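Course project, second term, final report (February)
Author: Blagoje Mladenović

# Can a machine set up and clear a kitchen counter yet?

## 1. Why I picked this

Every year somebody promises that the housework is about to be done for us. I grew up in an apartment with four people and one small kitchen, so I have a personal interest in whether that is true. When the course asked for a project on automation in everyday life, I wrote on the sign-up sheet: "Robots and chores. I don't believe it." My supervisor wrote back that disbelief isn't a method.

So I tried to turn it into one. I picked a single dull job, putting a few small things where they belong on a kitchen counter, and asked what a machine would need to get right before I would pay for it. I read sales material from three companies, Tredisum, Clidilex and Salian, and worked through the chore with an ordinary kitchen in mind.

I did not build a robot or program one. This is a report about claims, and about what those claims leave out.

## 2. What the companies say

Tredisum's brochure promises "a tidy home without lifting a finger." The word *tidy* appears on every page and is never explained. The prices are at the back, and the cheapest plan is 200 dollars a month with a two-year contract. That doesn't include setting up the arm, which costs 600 dollars more.

Clidilex is more careful. It says its system can "assist with surface tasks." I wrote to ask what a surface task was and got a form letter about my interest in the future of living.

Salian was the most useful of the three, because it prints a list of what its machine is trained to handle. The list has 1258 household items on it. That sounds like a lot until you read it and find that many of them are the same mug in different colors. I also looked for a napkin. Paper plates are there, and paper cups, but no napkin.

None of the three says how long a job takes, or what happens when the machine gets it wrong. I think these are the first two questions anyone with a kitchen would ask.

## 3. The job

The chore I chose sounds like nothing. You have a spoon, a napkin, a wooden spoon, a small bowl and some jars. Each has a place, and you want the counter to end up the way you like it. A person does this while talking on the phone.

Written out for a machine, it gets longer. It has to find each thing, decide how to hold it, lift it without dragging whatever is underneath, move past whatever is standing up, and put it down facing the right way.
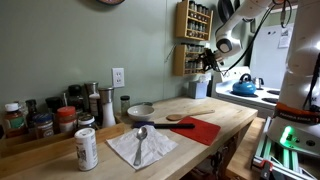
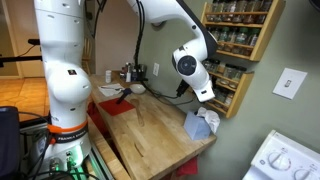
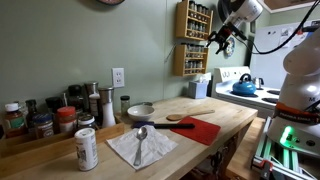 Napkin, spoon, bowl and jars: a small job in a kitchen with a normal amount of stuff in it.

## 4. What makes it hard

**The spoon on the napkin.** I would give this to any salesperson as a test. The spoon lies on paper, and metal cutlery sits low. If the fingers come down a little too far, they press the paper into the wood. If they close a little too wide, they pinch the napkin along with the handle, and up come both. A person slides a fingertip under the edge and never thinks about it. A two-finger grip doesn't have a fingertip to spare.

**Wood on wood.** The wooden spoon is pale and so is the counter. My eyes have no trouble with it, but I had to read a fair amount about how cameras pick out objects, and low contrast comes up again and again as a problem. Salian's pictures show every item on a plain dark background. I don't own a plain dark kitchen.

**The crowd.** The tray by the wall is packed with bottles, jars and grinders of different heights. Taking one from the front is fair. Taking one from the back means going in over the tops of the others, and a tall pepper mill is easy to knock. I tried it at home with my eyes half closed, which is my best guess at what the machine has to work with, and sent a vinegar bottle into the sink.

**The room around it.** There's a stove at the end of the counter with a kettle on it. I can't find one line in any of the brochures about working next to a stove. If I were writing the safety page, I would start there.

## 5. The part I had wrong

My first draft said that machines can't do this at all, and my supervisor sent it back. She was right to. Picking up one known object from a clear patch of counter is something arms can do, and the published work on it is better than I expected. Placing a bowl is a fair task too. It's round, so it mostly doesn't matter which way it faces.

I also assumed that speed would be the main problem. After reading more, I care about it less. If I'm out of the house, I don't mind whether setting out a spoon takes ten seconds or ten minutes. What I mind is coming home to find the spoon on the floor and the arm still trying.

## 6. Cost against a person

I did the sum in the simplest way I could. At my own kitchen counter, this kind of tidying takes me 20 minutes a day, and that includes wiping, which none of the three machines claims to do. Even if a machine took over every bit of the rest, I would still be standing there with a cloth.

Bruvesent, a cleaning service in my part of town, will send a person who wipes, sweeps and takes out the trash as well. I asked the woman on the phone if they were worried about robots. She asked me whether I wanted the morning or the afternoon.

## 7. My answer for now

For one object at a time, on a surface somebody has already cleared, yes, I believe a machine can do the work. For a counter that people cook on — no, and I wouldn't sign a two-year contract on the hope that it changes.

I would change my mind if a company published a plain record of a full month in one ordinary kitchen, failures included, with nobody putting things back between tries. I asked all three for something like that. Clidilex sent me the form letter again.

## 8. Still to do

- Redo the cost table with electricity and repairs, if Tredisum ever answers about repairs.
- Add the napkin question to the survey for the spring group.
- Ask Salian whether the different mugs are counted separately on purpose.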